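5/7/24

Long one today, so get a coffee. The two-door finally got its Vultetard front bumper and the Ovus winch, and I want the order of work on paper while my hands still remember it (they certainly ache enough to).

The old bumper came off easier than I had any right to expect. I'd soaked the frame horn bolts overnight and again first thing, and all of them broke loose with the long bar except the lower one on the passenger side, which needed heat and a fair amount of sweet talk. The fog light plug on that side has a broken tab. I've zip-tied it for now, but please put a new connector on the next parts order, it'll rattle itself apart on the first washboard road. 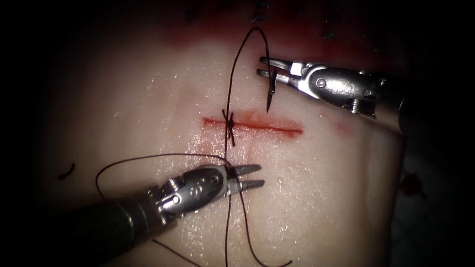 *Pad with one stitch across the cut, plenty of thread still out.*

Now, the winch plate. The Vultetard sheet tells you to hang the bumper first and drop the winch in after, and I suppose you can if you have very small hands. I tried it their way and couldn't get a socket on the rear feet of the winch at all. So off it came again, and I bolted the Ovus to the plate on the bench, fed the line out through the fairlead opening, and lifted the whole lot up with the transmission jack and two blocks of scrap pine. Much happier! It's heavy that way, so take it slow and keep a strap over the top.

Things I'd want to know next time:

- The control box won't clear the grille in the stock position. I turned the bracket around and it sits fine, with a finger's width to spare.
- Run the power cables up the driver's side, behind the washer bottle. The other way looks shorter and puts them right against the fan shroud.
- The two bracket spacers are not the same thickness. I marked the thick one with yellow paint pen.
- Leave the frame bolts loose until the bumper is level with the grille - then snug them side to side, a little at a time.

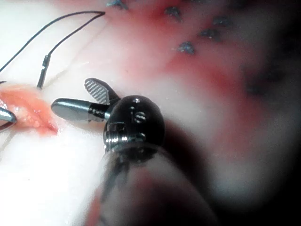
*Close in on the instrument's black wrist joint.*

Spooled the line under load out on the gravel, using the old flatbed as the anchor. Got a nice tidy wrap for the first 3 layers and then it started to bunch on the left, so I pulled it back out and did it over. It's worth doing over. A line that's buried in itself on the bench will be buried in itself on a hill at dusk, and I've had that evening once already, back in April up at Malik, and don't care to have it again.

Voltage at the battery dipped more than I like during the pull. Battery is the original, going by the case. I've noted it on the work order and will bring it up at pickup, although I expect the owner would rather spend the money on lights.

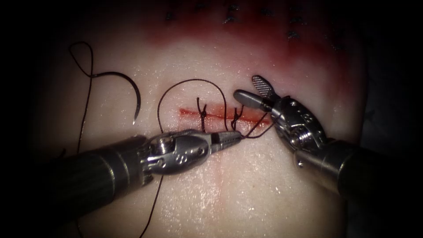

The other job was the Pluteck skid plate, which I thought would be an hour and which ate most of the afternoon. One of the crossmember holes is off enough that the bolt goes in crooked. I did not force it. I opened the plate hole with a step bit, cleaned the edge, gave it two coats of cold galvanizing, and it lined up without any fuss after that. Blue threadlocker on the whole set. The kit ships with 8 bolts and we used every one, so keep them together if the plate comes off for an oil change.

Odometer was showing 236 miles since the last trip reset when I parked it. I've asked for it back at 1,000 on the same counter for a retorque, and wrote that on the tag hanging off the mirror.
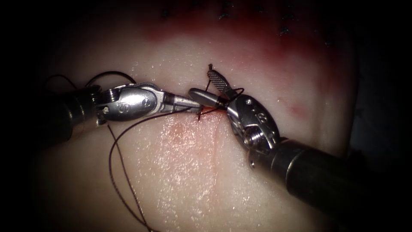 ## Still open

- Fog light connector, passenger side
- Trim the license plate bracket, it fouls the fairlead
- Headlight aim. The nose is sitting lower with all that weight up front, and I ran out of daylight and flat floor
- Ask Vultetard for the missing end cap - the bag had only the left one in it
- Put the transmission jack back where it lives (that was me, sorry)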